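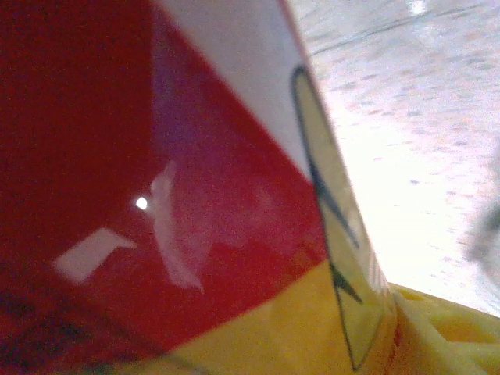 I've been putting off writing about the money side of the arm, partly because I hadn't added it up. I have now, so this post is mostly a list of what I bought, what I should have bought first, and what is waiting until February.

For anyone new, the project is a small arm on a bench that picks up grocery packages and puts them into a bin. I started it with a plan to spend as little as possible and a limit of 2,000 dollars for the first year. That limit covers hardware only. I already had a computer, a soldering iron and the bench.

The arm came first and took the biggest piece, 659 dollars for the Pumik kit without a gripper. I looked at a cheaper one with hobby servos and at a used industrial arm that needed a controller nobody sells anymore. The used one would have been a bargain if my time were free. The Pumik is slow and doesn't lift much, but parts can be ordered one at a time and the joints report their own position. I have ordered two replacement joints so far. Shipping on the second one cost nearly as much as the part, and now I keep a list and order when there are three or four things on it.

The gripper was my first mistake. I printed one, then printed it again, then bought a Skarow parallel gripper anyway. If I add up the filament and the small motor I burned out, I could have bought the Skarow at the start and had money left for pads. Pads wear faster than I planned for. I now count them with tape and cable ties, as things I will always be buying.

The wrist camera was 80 dollars. I chose it for its size and weight, and it does fit behind the gripper without getting in the way. What I didn't budget for was lighting. Glossy packaging is most of what I work with, and a strong light on red gloss leaves white spots big enough to hide the printing. Close up it also loses sharpness, so the nearer the gripper gets, the less there is to go on. I spent two evenings changing exposure settings before accepting that it was a purchase and not a setting.

Fathima Kanagaratnam, who has done inspection work on packaging lines, read my parts list and asked where the lights were. There weren't any on it. Her advice was to price the camera and the lighting together and expect the second to cost as much as the first. She also told me to try a sheet of white plastic in front of a desk lamp before buying anything. I did that, and it helps. The reflections spread out and get dimmer. It isn't good enough to leave alone for an hour, but it told me that a proper diffuse light is worth the money.

The next thing I got wrong was power. I had three separate supplies plugged into one strip and the arm would stop whenever the gripper closed hard. I replaced two of them with a single larger supply from Cirkero and put in a real emergency stop switch at the same time. Buy the stop switch before the arm. It is cheap, it takes ten minutes to wire, and I ran without one for longer than I want to admit.

Groceries are in the budget too. I keep 14 packages for testing and replace them as the corners get crushed. Most of what's inside gets eaten, so I only count half the price. My brother-in-law Paul thinks I should count none of it.

What's left to buy, in the order I plan to do it:

Diffuse light and a bracket. This month, if the one I want is back in stock.

Spare gripper pads, two sets.

A second camera, fixed above the bench. I want the wide view to find the package and the wrist view for the last few inches. I'm not paying for a depth camera until I know the plain one can't do the job.

A better table mount. The clamps hold, but I have to check them every time I start.

A spare wrist joint, in February, when I start on next year's money.

I'm also going to keep a tenth of the budget unassigned. Last year I gave every dollar a job on paper, and then each surprise had to be taken out of something I had already decided I needed. Cables alone did that twice.

If you are planning something similar, I'd price the whole bench before choosing the arm. I picked the arm first and fitted everything else around what was left, and the lighting is where it shows.

I'll post the spreadsheet once I've cleaned up the shipping column.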